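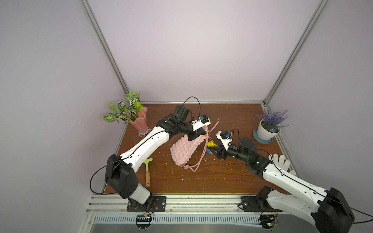

Hywel Voyle

The repair shop at Dallero handled 502 bags last year, and 397 of them came in for something other than the body of the bag. The head of the shop, who has run it for five years, asked to be quoted by job title only. We spoke in August, mostly about cord.

"People look at a puffy bag and expect the padding to fail," the head of the shop said. "The padding is fine. It gets flat if you store it under something heavy, and that's about the extent of it. What we see is straps, charms and closures."

The light pink bag on the tabletop has a bubble quilt of the kind the shop sees often. I asked how a bag with that surface should be put down. On its side is acceptable for short periods. For storage, the shop recommends upright, with a loose fill of tissue paper, and the strap laid over the top of the bag.

"Don't wrap the strap around the body. It leaves a line across the quilting, and on pale fabric you will keep seeing that line. Lay it over, let the end hang down."

The same goes for the surface underneath. Small debris on a table transfers to pale fabric, and a textured fabric holds on to it. The shop's procedure is to wipe the table before the bag is put on it, then go over the bag with a soft dry brush, working along the seams first. Water is used only on marks that survive the brush. Adhesive rollers were dropped two years ago after they pulled fibers on a sample from Pirzada, one of the shop's fabric suppliers.

Knots at the end of a strap get their own line on the intake form. "A knot is a perfectly good stop. It's also the thickest point on the strap, so it rubs first. We look at the outside of the knot and then at the inch of strap just before it. If the inch before it is thin, we tell the owner, and we don't retie until they've answered."

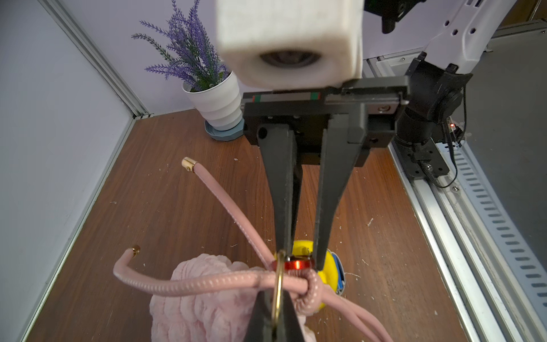

Accessories: Cords and Clasps

Braided cord takes up more of the shop's time than any other material. A pink braid with small gold end caps and a red clasp is typical of what gets clipped to a bag now, and it tangles readily. The cord the shop stocks, sold under the name Tomoletti, is cut to 80 centimeters.

"Find both ends first. If you can see two caps, you know what you have. Then you loosen from the middle. Pulling on a cap is the worst thing you can do, as it's usually glued, and the glue is weaker than the braid."

With a split ring in the tangle, the order changes. The ring is moved clear of the loops before any loop is opened, so that cord does not slip into the gap in the metal. If it has already slipped in, the ring is turned until the cord comes out the way it went in. The shop does not pry rings open to release cord. A ring that has been spread is replaced.

I asked about glossy clasps with a metallic rim. The answer was that the rim shows wear before the colored part does, and that polish is a poor idea on either. A dry cloth is enough.

"Plush is the other thing. If there's a fluffy piece under the knot, slide it out before you start. Fibers get drawn into the braid as you work it, and then you have two jobs."

How long does a bad tangle take? Around five minutes, by the shop's own log, with flat-tipped tools and good light. Pointed tools are kept in a separate drawer, and only the Leketden workroom, which does beading, uses them on cord at all.

Repaired cords are hung straight overnight from one cap's neighboring loop, never from the cap, and clipped back on in the morning.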